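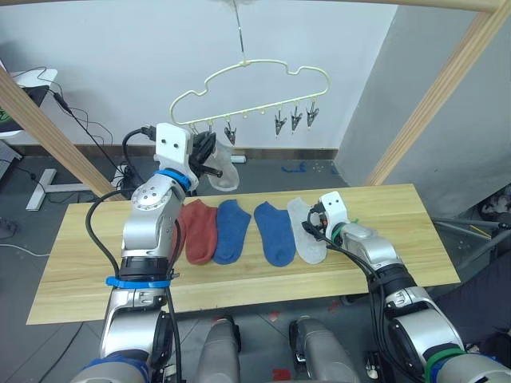 Grukholm Clip Hanger, coated wire
Supplied by Stunlow Drying and Airing

Product summary

The Grukholm is a hanging dryer for socks, gloves, flannels and other small items. It hooks over a rail, a shower bar or a line and folds flat for storage. The wire is steel with a cream plastic coat. The clips are sprung metal and can be taken off one at a time.

Specification

Width, open: 54 cm
Height including hook: 50 cm
Hook opening: fits rails up to 32 mm
Coating: smooth plastic, cream
Maximum load: 2.5 kg, evenly spread
Use: indoors, or outdoors under cover
Country of assembly: United Kingdom

Loading

Hang the frame before loading it. Start with the heavier items on the outer clips and work inwards, keeping the two sides even. A hanger loaded on one side only will tilt and may slide along the rail. Socks should be clipped by the cuff for towelling and sports types, and by the toe for fine knits where the cuff marks easily. Leave a gap of at least 3 cm between items – thick wool needs more.

Spin washing before hanging. The load limit refers to damp items, not dripping ones.
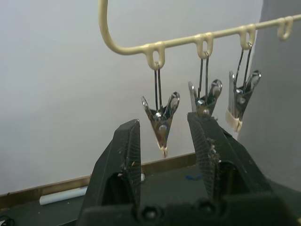

Clips and spares

Each clip is joined to the frame by its own wire link. To remove a clip, squeeze the link at the top and draw it sideways out of the loop. Fitting is the reverse. Check that both ends of the link have closed before putting weight on it.

Spare clips are sold in bags of 11. They fit the Grukholm and the older Ritmont hanger. They do not fit the Tomar folding airer, which has a thicker bar and takes a moulded peg. Please quote the hanger name when ordering, as the bags look alike.

Care

Wipe the frame with a damp cloth and mild soap. Do not use bleach, scouring pads or solvent. If the coating is cut through to the steel, dry the spot and touch it up with clear varnish, or rust will mark light fabrics. Clips used in a bathroom should be dried by hand every few weeks. One drop of sewing machine oil at the pivot will cure a stiff clip; wipe off the surplus and test on a rag first.

Drying times

Times depend on the room. In our own trial, run by Neelam Mishra in an unheated utility room in July, thin cotton socks were dry in roughly 97 minutes with the window open. Wool blend walking socks were left overnight.

Ordering and returns

Trade orders are packed flat in cartons of ten. Single hangers go by post. Orders placed before 2 pm leave the same working day. Unused goods may be returned within 28 days in the original sleeve. For trade prices and loose wire links, write to Trilok Mishra at the Stunlow sales desk.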